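Robotics club: hoodie season is here

What a month it has been for the robotics club! The folding project, which started as a scribble on the back of Taha Farouk's lab notes, has grown into the thing everybody wants a turn at, and we now have 18 members signed up for the summer challenge in June (the most we've ever entered).

T-shirts went well before the break, so Ziad Kanaan suggested we move on to hoodies. They are so much harder! A hood flops wherever it likes, the sleeves hide underneath, and thick fleece bunches up the moment you let go of it.

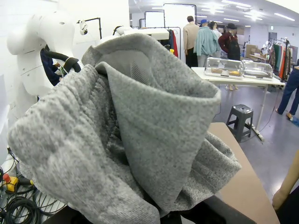

Our teaching runs are now up to 413, all done by hand by members taking shifts, and Yolandi Naidoo alone has put in 99 of them. Please go and shake her hand. Raghda Sleiman is sorting through the lot and would love a second pair of eyes, no coding needed, just patience and a fondness for laundry.

We're also after more clothes, so if you've got an old jumper or hoodie in any size, leave it in the Bola box by the stairs. Zips are fine, but please empty the pockets first!

New members can join at any point this term. Drop a note to Munther Sabbagh and he'll put you on the next free shift.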